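Metance Town Finance Board
Regular meeting, minutes (draft, not yet approved)

Present: Setsuko Honda (chair), Ionuț Ardeleanu, Traian Crăciun, Wakana Kubo. Nele Geerts by phone, joined late, line bad for the first part.

Called to order 7 p.m. Minutes of last meeting approved with one fix, page two, "deficit" should read "defecit carried forward from prior year." Agenda taken out of order so Traian could do the bond item before leaving.

1. Sunport bond

Traian went through the refinancing offer from Deschamps. Existing bond was for the Sunport sewer work. Offer is a lower rate, longer term. Lower payment each year, more interest paid in total by the end. Setsuko wanted that last part said plainly in anything that goes to residents. Agreed.

Wakana asked if there's a penalty for paying off the old bond early. Traian: there is a fee, written into the original papers, he has asked the bank for the exact amount and has not heard. Ionuț said he won't vote on it without the fee in writing. Some back and forth. Nele (on phone) said something about the call date, lost on the line, she will email.

Motion by Ionuț to table until the fee amount is in hand. Second, Wakana. Passed, all in favor.

2. Property tax receipts

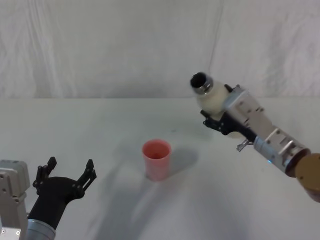

Traian reported first half receipts are in and close to budget. Late payers list is shorter than last year. Commercial side is soft, mostly the empty units along the Sunport road. He does not expect those to fill before the new budget starts and has left them out of the forecast. Setsuko thought that was the right call, Ionuț thought too gloomy. Left as is for now.

Hardship deferrals: applications up. Each one gets reviewed by the assessor's office and then comes here for signature. Wakana asked that the forms stop asking for the same income information on two different pages. Traian will pass on.

3. Reserve fund

Long discussion. Policy says the reserve should cover 3 months of general spending. We are under. Ionuț wants to rebuild it in one year out of the general fund. Setsuko said one year means cutting road patching or freezing hires, and the road list is already behind. Wakana suggested spreading it over a longer period with a set transfer every quarter. Nele back on line by now, supports Wakana's version, wants the transfer written into the budget as its own line so it can't get quietly skipped like before.

Ionuț asked to have it noted that he thinks spreading it out is how we got here. Noted.

No vote. Traian to bring both versions worked out side by side, with what each does to the roads and staffing lines.

Traian left after this item.

4. Questions from residents

Read aloud by the chair from the comment box. Answers given at the meeting, tidied up a little for the minutes.

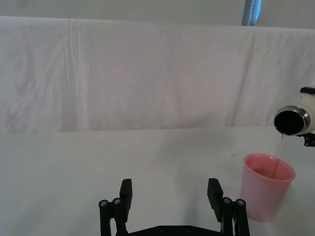
Will refinancing the Sunport bond raise my tax bill?
The offer as it stands would lower the yearly payment, so the bond by itself would not push the bill up, but nothing has been decided and the early payoff fee is still unknown.

One other comment, about snow plowing costs, sent on to public works. Not ours.

5. Budget software

Contract with Plorkora is up in November. Wakana has been using it for the department requests. Her notes: reports are fine, exporting to a spreadsheet is slow, two departments still send paper and she types it in. Renewal quote includes an added setup charge of 2,000 dollars for a module we did not ask for. Setsuko: take it off. Wakana to call them and get a clean quote. If they won't remove it she will get a price from someone else and bring both.

Ionuț asked if we could go back to plain spreadsheets. Wakana said she'd rather not. Moved on.

6. Budget calendar

Department requests due to Wakana first. Then board work session, then public hearing, then the vote. Setsuko wants the hearing in the evening this time, last year's was at 12 noon and hardly anybody working could come. Agreed. Clerk to check that the upstairs room is free and post the notice.

Nele asked for the draft budget to go online with the hearing notice, not the night before. Agreed, Wakana says doable if departments are on time.

Capital requests: fire department truck, library roof, the culvert again. Short discussion only, saved for the work session. Ionuț wants actual bids for the roof, last estimate is old.

7. Late question from the floor

Resident came in after item 4 was closed, chair allowed it.
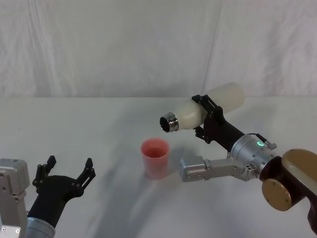 What can the reserve fund be spent on?
Emergencies and sudden drops in revenue, under the current policy, and any withdrawal needs a recorded vote of this board along with a plan for putting the money back.

Resident asked for a copy of the policy. Clerk will mail it.

Action items

Traian: payoff fee in writing, reserve versions side by side, pass on the note about deferral forms
Wakana: Plorkora quote without the module, request deadline reminder to departments
Nele: email re call date
Ionuț: ask around for roof bidders
Clerk: room, hearing notice, policy copy, forward plowing comment
Setsuko: wording for the resident letter on the bond, will circulate before it goes out

Next meeting same time, same room unless posted otherwise. Bond item goes first if the fee is in.

Motion to adjourn Wakana, second Nele. Passed. Audio from the phone line was poor so please send corections to the clerk before the next meeting.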